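Session 2 notes: Trays, plates and bowls
Etby Evening Course in Table Service, room 26

Hi again! I said last time I'd write these up, so this is more or less what I talked through on Tuesday, plus a couple of things I forgot to say out loud.

We started with the tray. I go on about trays a lot, I know, but most of the trouble I see in a dining room starts with a tray that was loaded in a hurry. Put it down on something flat first. Load it there, then pick it up. If you try to balance it on your arm while you add things (and everybody tries this once), you end up fixing the weight with your wrist, and your wrist will complain by the end of a long shift.

A small bowl always travels on a saucer or a small plate. The plate gives your fingers somewhere to go that isn't the rim, and it catches whatever slops over. When I worked the lunch room at Karam we sent out soup on bare trays for a whole summer and I can still see the rings. 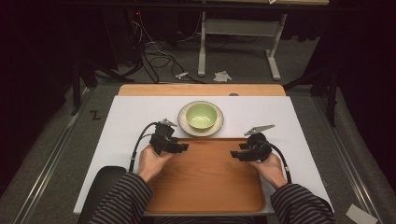
Now, where to put the bowl on the tray. With a single setting I like it toward the far side when the guest is going to eat straight off the tray and you're setting it down from behind them, so the near side is free for a spoon and a napkin. If you're carrying it any distance, though, keep it in the middle and move it once you've arrived. Two different jobs! Several of you mixed these up in the practice round, and that's fine, we'll do it again.

Lifting: plate and bowl go up together, thumbs on the plate rim, fingers underneath. Don't pinch the bowl. Set the near edge of the plate down first and let the rest follow - you'll hear the difference right away.

For next time, please read the Dustidby handout on stacking (the short one, you can skip the part on glassware) and practice the lift at home, around 50 times, with water in the bowl. Cold water, please. Use whatever tray you've got.

Anyone who still needs a course tray can order one through Purnemano, item 1088. Bring it along, and wear shoes you can stand in.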